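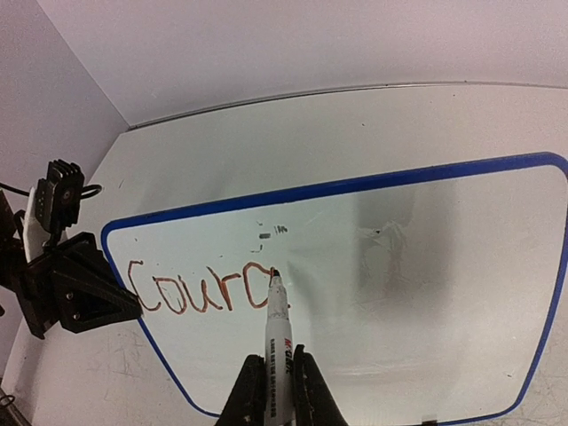

Mortimer Begay wrote in to ask whether ghost marks on a dry-erase board mean the surface is worn out, or whether they can still be cleaned off. They usually can. Old ink leaves a gray haze where the eraser has spread pigment without lifting it. A damp cloth and a little board cleaner remove most of it. If the haze comes back in the same spot after every wipe, the coating has gone porous there.

Small boards: writing and wiping

This page covers small boards used flat on a table. A flat board behaves differently from one on a wall. Eraser dust stays where it falls, and specks near the border get missed because the cloth rides up on the raised edge. Wipe toward one corner and lift the dust off there.

Colored ink: reddish orange on a white board reads well up close and poorly from across a room. Doubled outlines make each letter heavier but use more ink and take longer to dry. Allow 3 minutes before stacking boards.

Black ink: the better choice for anything that has to be read at a distance.
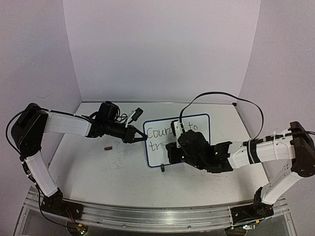 Long words need planning on a board this size. Mark the width of the first line before starting, and carry the rest to a second line at the same letter height. Put caps back on between lines, as a tip left open dries out and starts to skip.

Tabletops pick up marker too. Scuffs stay, but fresh smudges come off with the same cleaner used on the board. Test it on a hidden spot first.

Board care notes: Dexter Villanueva, Cernham. Updated in February.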